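My Week of Teaching a Robot to Sew

Jan 20, 2023

34 shares | 13 comments

I can't hem a pair of pants. I've tried, I own the kit, and I still take everything to the dry cleaner. So when the folks at Trundmont asked if I'd like to sit at a surgical console and show a robot how to stitch, I said yes before I'd really thought about it!

The setup is simple enough to explain. You put your fingers in two loops, you look into the viewer, and whatever your hands do, the little metal jaws do too. The software (they call it Viseck) records all of it, and later on a computer tries to copy you. One good stitch, start to finish, counts as a demonstration. They'd like a lot of them.

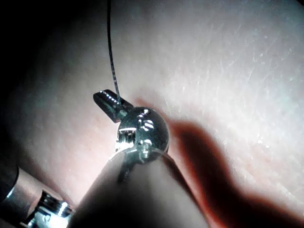 My trainer told me to forget about the machine and think about my wrists, advice that made no sense until my second morning. You don't push a curved needle. You roll it, like turning a key in a door that's a bit stiff. I had been shoving. My early tries were so bad that I asked if they could be deleted, and was told no – the bad ones get labeled and kept, so the computer learns what a mess looks like too. Great. I'm a professional bad example.

The other thing is that you can't feel anything. Pull too hard on the thread and there's no tug in your fingers to warn you, so you learn to watch for it. I snapped two threads before lunch (sorry, Trundmont) and then got so careful that a single knot took me 31 minutes, with a coffee break in the middle.

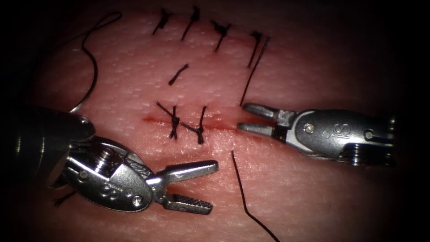
By the end of the week I was tying knots I'd call decent, if a little hairy. The real surgeons who came through in August did theirs in a fraction of the time, and I've seen those recordings, and I was jealous. But the team likes having slow people in the mix as well – we pause, we fix things, we go back in for a better grip, and the computer gets to see all that.

I still haven't hemmed the pants.

2 comments awaiting approval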